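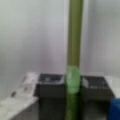 Green pole, pale wall.

Thread cones on home machines

Cones cost less per yard than small spools, but most home machines are built for spools. A cone set on the machine's own pin will drag or tip, and the upper tension changes as it does. The usual result is a row of stitches that starts balanced and ends with bobbin thread showing on top.

A separate stand corrects most of this. Set it behind the machine and to the right, with the guide directly over the center of the cone. Thread should leave the cone straight up, pass through the guide, and then enter the first hook on the machine. If it rubs the rim of the cone at any point, move the guide.

We tested the Hosgate stand with cones of 1000 and 2000 meters in plain polyester. The smaller cone ran evenly from the start. The larger one needed the foam disk under it, because its base is wider than the pin plate and it rocked at high speed.

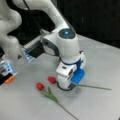

Brenda Troncoso wrote in to say that her stand gave uneven stitches until she wound the bobbin from the same cone, at slow speed, and reset the upper tension from 5 to just under 4. She had been using an older cotton in the bobbin. Mixed fibers can be balanced, but the setting has to be found again for each pair, so write it down.

Test on a folded scrap of the project fabric, cut on the same grain as the seam. Sew a full hand's length before judging. Short samples hide drag — the first few stitches use thread that is already past the guide.

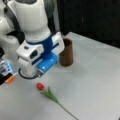 White arm with a blue band, light gray tabletop.

For knits, lower the upper tension one step and lengthen the stitch slightly before changing anything else. The side seams on Pronby 3011, the gathered skirt many of you are sewing this June, are a fair test. They are long and straight, and cross only one bulky point at the waist casing.

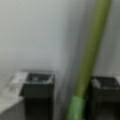 Cones also collect lint faster than spools when left out. Cover them between sessions with a plastic bag or an upturned jar, and pull off the outer turns of any cone that has sat through a season. Amancay Huenchumán has the spare foam disks, in both sizes.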